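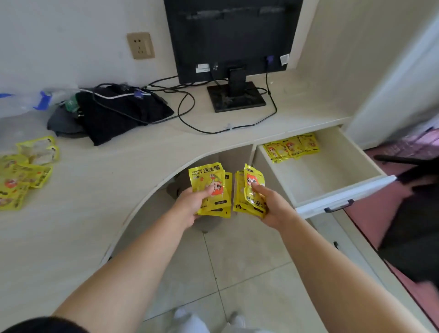
Project Progress Meeting: Boiler House Strip-Out and Demolition, Zudholm Works

Date: 30 March 2024
Held in: Upstairs meeting room, site offices
Present: Arnia (demolition contractor), Vesura (building owner), Saengthong (structural engineer), plus the site supervisors for both shifts
Apologies: the crane hire firm, who sent written comments

1. Minutes of the last meeting

Agreed with one correction. Under item 4, the wall to be kept is the east wall of the pump room, not the west wall. Saengthong was very glad to have this caught, and so was everyone else! The drawings were right all along, only the minutes were wrong.

2. Safety

No lost-time injuries since the job started. Vesura asked that its thanks be passed on to both crews, and the supervisors will do so at the morning briefing.

One near miss reported. A length of conduit came down from the upper gallery while the floor below was roped off. The rope line did exactly what it was there for, but the crew talked it over afterward and came up with a better way of doing it: tie off each run at both ends before the first hanger is cut. Arnia thought this was a terrific suggestion and has already written it into the method statement.

Hearing checks are due for anyone who has been on the breaker.

3. Progress since last meeting

Soft strip is complete on all three levels. Ceiling panels, partitions, lighting and the old control room fittings are out, and you can now stand at the south door and see clear through to the chimney base. Several people had walked through before the meeting and said how much bigger the place feels.

Boilers 1 and 2 are down and cut. Boiler 3 is stripped of cladding and ready. Arnia reported that the second boiler went a good deal faster than the first, mostly thanks to the crew starting at the top drum and lowering it whole (the first one was cut in place, and that was slow, dirty work). The same approach will be used on number 3.

Pipe bridge: all spans are now on the ground. This was the part of the job that had worried people the most, with the live steam line to the neighboring plant running right alongside, only 6 feet off at the closest point. The line stayed in service throughout. Saengthong checked the supports after the last lift and found no movement. A really fine piece of work by the lifting crew, and the meeting wanted that recorded.

4. Salvage and recycling

This got the longest discussion of the day, and the most cheerful one.

Brick: roughly 4000 bricks have been cleaned and stacked from the old stoker's annex. They are in far better shape than the survey suggested. The mortar is a soft lime mix and comes off with a hand scraper. Vesura would like to use them for the boundary wall along the canal side and will confirm how many are needed.

Steel: 48 loads have left the site so far. Weighbridge tickets are filed in the office and copies have gone to Vesura.

Gauges and valve wheels: the brass gauges from the boiler fronts were taken off by hand and wrapped. The local history museum has asked whether it could have a few. Vesura is delighted to give them and will settle which ones. The big clock from the turbine end is also down safely, with the glass unbroken.

Timber: the roof purlins over the coal store are pitch pine and mostly sound. Arnia will bring in a buyer to look at them before they are moved.

Concrete: crushing on site will begin once the dust screens are up on the canal side. Saengthong confirmed that the crushed material can be used under the new yard, subject to a test of the first batch.

5. Structural matters

Saengthong has finished opening up around the chimney base. The footing is deeper than the record drawings show, and wider on the north side. This is good news for the method, as the long-reach machine can stand closer than planned without extra mats. A revised sketch was passed around at the meeting and will be issued formally.

The retained wall of the pump room needs its props in place before Boiler 3 comes out. Arnia asked if the props could go on the inside face to keep the haul road open. Saengthong will run the numbers, but expects the answer to be yes.

A question was raised about the brick duct under the floor between Boilers 2 and 3. It does not appear on any drawing. The crew found it while lifting floor plates and have covered it with road plates and painted the outline. Nothing heavier than the skid steer is to cross it until it is filled.

6. Neighbors and access

Eight households along the lane came to the open evening. The questions were good ones, mainly about dust, truck times and what will be built afterward. Two of the residents used to work in the boiler house and stayed late telling stories about it, which was a highlight of the evening for the crew members who had come along.

Truck movements will continue to avoid school drop-off time. Vesura has had one complaint about mud on the lane. The wheel wash was out of action that morning with a blocked pump. It is running again, and the road sweeper now comes at the end of each shift.

7. Program

The job is a little ahead overall. Boiler 3 is next, then the gallery steelwork, then the chimney. Slab removal and final grading are still set to finish in August. Arnia sees a fair chance of handing over the canal side early, and Vesura said it would gladly take it.

The crane hire firm wrote that the larger crane is available for the gallery lifts. Arnia to confirm the booking.

8. Actions

Arnia: put up dust screens on the canal side; book the crane; arrange the timber buyer's visit; fill the underfloor duct once a mix is agreed.
Saengthong: issue the chimney footing sketch; answer on the inside props; specify the fill for the duct.
Vesura: confirm brick quantity for the boundary wall; choose the gauges for the museum; reply to the resident about the mud.
Shift supervisors: pass on thanks to crews; book hearing checks.

9. Any other business

Vesura asked if a time-lapse of the chimney coming down could be shared with the neighbors. Everyone liked the idea. Arnia will look at where a camera could be mounted safely.

Next meeting to be held on site after Boiler 3 is down, with a walk around the chimney base first. Hard hats and boots needed.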